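How a Town Changes One of Its Rules

Every town has rules. Some say where people can park. Some say how late a playground stays open, or whether you can keep chickens in your backyard. A rule made by a town or city is called an ordinance (say it like this: OR-din-ance).

Ordinances are written down, and they stay in force until the town changes them. So how does a rule get changed? Let's follow one through the town of Brellirbridge.

Who makes the rules?

Brellirbridge has a town council. The council is a group of 7 people chosen by the voters. Each member has one vote. With 7 members, it takes 4 votes to pass something when everyone is there.

The town also has a mayor. In Brellirbridge the mayor runs the town's daily business but does not vote on ordinances. Other towns do it differently. In some places the mayor is a member of the council and votes like everybody else.

Step one: Somebody has an idea

The old rule said that Perner Park closed at 6 in the evening all year long. In winter that made sense. In July it is still light for hours after that, and kids who wanted to play ball after supper had to go home.

A student named Lenni Tuominen wrote a letter asking the council to keep the park open later in summer. He took it around the neighborhood, and 83 people signed it. A letter that many people sign to ask for something is called a petition.

A petition does not change a rule by itself. It tells the council that people care about the question.

Step two: A draft

Council member Hertta Suominen read the petition and agreed to sponsor a new ordinance. To sponsor means to bring an idea to the council and ask for a vote on it.

The town's lawyer then wrote a draft. The words have to be exact. "Open later in summer" is too fuzzy — when does summer start, and how late is later? The draft said the park would close at 9 in the evening in June, July and August.

Step three: The public hearing

Before the vote, the council held a public hearing. That is a meeting where anyone in town can stand up and speak. In Brellirbridge each speaker gets three minutes.

On the night of the hearing, 27 people spoke. Most wanted the longer hours. A few did not.

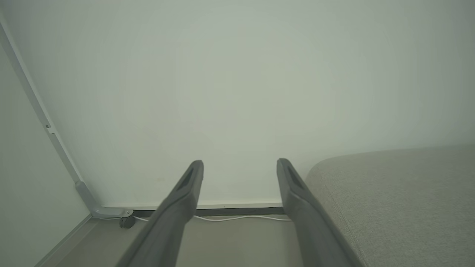 Tineke Hermans told the council that her bedroom window faced the ball field and that she got up at four in the morning for work. She did not mind children playing, she said, but nine o'clock was too late for her, and she asked whether eight would do.

Council members are supposed to listen to both sides. They can ask the speakers questions, but they do not have to answer right away.

Step four: Changes

After the hearing, the council talked about the draft. One member suggested closing the park at 8:30. A change to a draft is called an amendment. The council votes on the amendment first, and this one passed.

Step five: The vote

The clerk read each member's name out loud, and each one said yes or no. This is called a roll call vote. The new ordinance passed, 6 to 1.

The clerk wrote the result in the minutes. Minutes are the official notes of a meeting, and anyone may ask to read them.

When does it start?

A new ordinance usually does not start the same night. Brellirbridge waits 30 days so that people have time to hear about it. The town also had to put up a new sign at the park gate.

Words to know

Amendment: a change to a draft or a law
Clerk: the person who keeps a town's records
Ordinance: a rule made by a town or city
Petition: a written request signed by many people
Sponsor: to bring an idea to the council for a vote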